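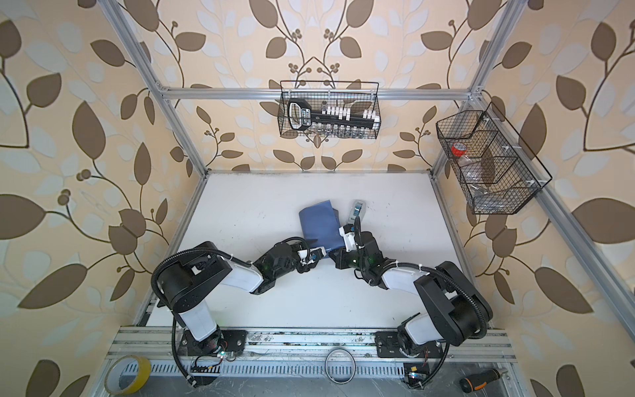 Brown leaves and berries on a beige background

News > Kerance > Press releases

Print this page | E-mail this page

Kerance brings wallpaper back to Ernside

14th December — I've been hanging wallpaper for 25 years, and I'm so happy to tell you that Kerance opens its second shop in Ernside this week! We'll have 337 patterns on the shelves, from tiny stripes to great big leaves,

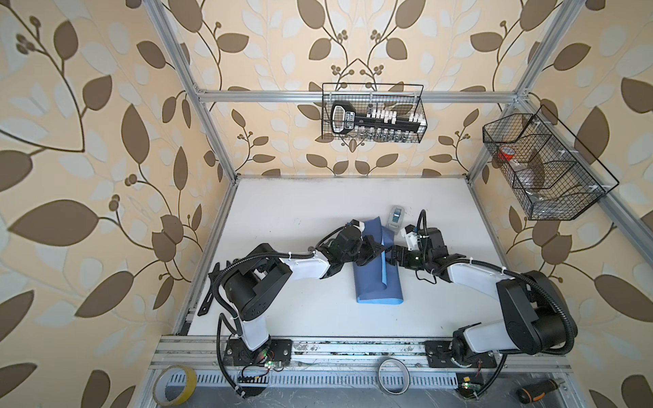 and every one of them can go home with you as a free sample (up to 3 per visit, please). We started out in Kemodcombe selling mostly paste and brushes, and then people kept asking for paper, so we got in touch with the Mokoena print works and things grew from there. Their first rolls reached us in July.

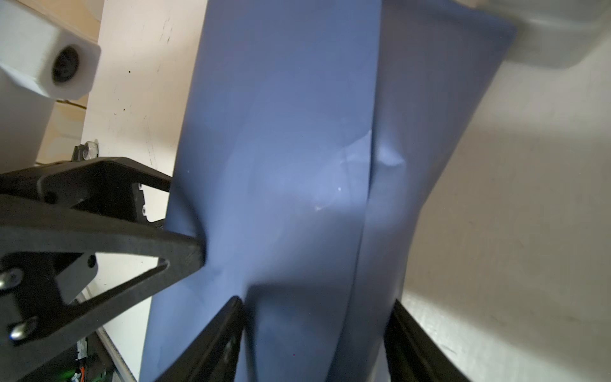
Classes and opening offer

Beginner classes run 90 minutes and cover measuring, pasting and getting around corners without crying.

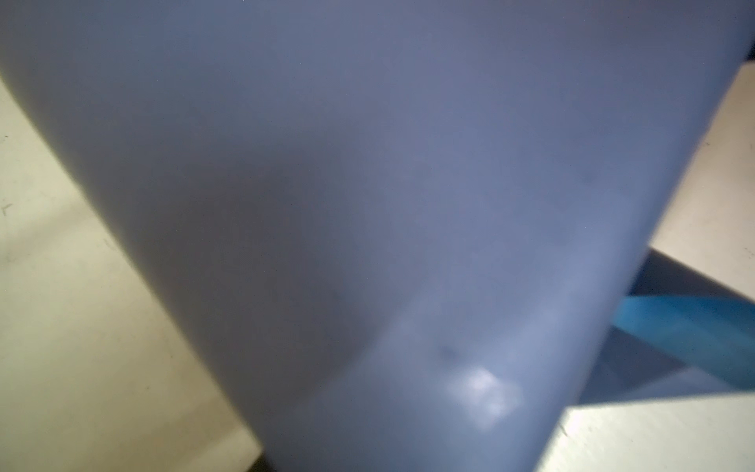

Paint is coming too, mixed to match any paper we carry. My own favorite so far is a pale blue-gray with a bit of lavender in it — matte, just slightly satiny, and lovely in a small bedroom. Ask at the counter for a brush-out card.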